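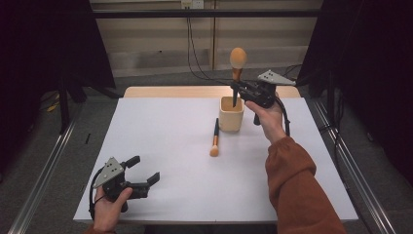 One brush upright in the cup, the other lying on the white table.

A Place for Every Brush
From the Fenura Newsletter, March

Many of our readers wrote after the winter issue and asked the same thing: how do you keep your makeup brushes, and how many do you really need? I am happy to answer, because it is a subject I think about more than a normal person should.

When I moved to Klinhom I had 20 brushes in one zipper bag. They were pressed together with pencils, hair pins and a broken powder compact, and each morning I took out the wrong one first. The hairs became bent on the sides. I thought the brushes were of bad quality, but the bag was doing this to them. Now I have 7 brushes, and I use all of them in a normal week. The others I gave away or I threw away, and I do not miss them.

The first step is to empty everything on a clean, light surface. I use a white board, and a white towel is also good. On a white background you see each fallen hair and each bit of old powder, and you also see how dirty the tips are. Put the brushes down one by one with space between them. A brush that leaves many hairs on the board when you stroke it with a finger can go. A brush with a loose head can be saved with a small drop of glue, if you like it enough to wait one night for it.
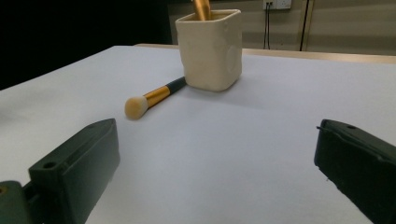
Washing is where most of the questions come from. I wash the face brushes every 7 days and the eye brushes a little more often, with mild soap and lukewarm water, in the palm of the hand. Keep the water away from the ferrule, the metal part that holds the hairs. With a gold ferrule like on the brush lying by the cup, a water mark shows very quickly, and under the metal there is glue that does not like to be soaked. Press the hairs gently in a towel, give them their round shape again with the fingers, and let the brush dry flat. Please do not put a washed brush straight into a cup with the hairs up. The water runs down inside and after some months the head begins to move.

After it is dry the brush can go in the cup. A cup should be heavier than it looks. I had a tin one before, a pretty one, and it fell over each time I put the big powder brush inside. Ceramic is much better. Choose a cup that is tall enough to hold the handle but lets you take hold of the brush without touching the hairs.

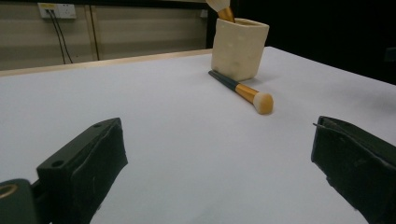 The cup has small dimples and bumps, and the shape is squarish.

I like a cup with an uneven surface, and I know that not all of you agree. A reader from Gruklow wrote that she wants only smooth glass, so she can see if there is dust at the bottom. This is a fair point. With a cup that is not transparent you must remember to turn it upside down and wipe it inside. I do it on the same day that I wash the brushes, so I do not forget.

One more word about how many brushes go in one cup. If you must pull, there are too many. Two or three large ones is enough for a small cup, and the thin eye brushes are better in their own cup, or they disappear between the big heads.
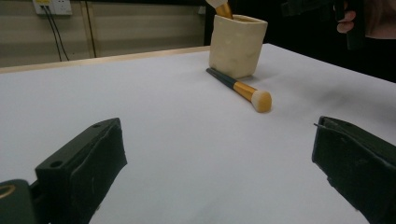 Dark green handle, gold ferrule, and a rounded tip in soft tan.

Each morning I take out the brush I need and lay it in front of the cup while I do the rest. It goes back in when I am finished. It is a very small habit, but I have kept it since the autumn and my table is clear when I leave for work. If your brushes have different handles, use this to help you. I know my foundation brush by the color of its handle and do not have to look at the tip.

Our guide to washing and storing brushes is now on the Plillow page, and it was opened 1,488 times since we put it there, so thank you for reading. The page has also a list of soaps that readers have tried, with their remarks, good and bad. If you want to add yours, write to us before the next issue. We would like to hear especially from those of you who live with hard water, as we receive many questions about it and I have soft water in my building.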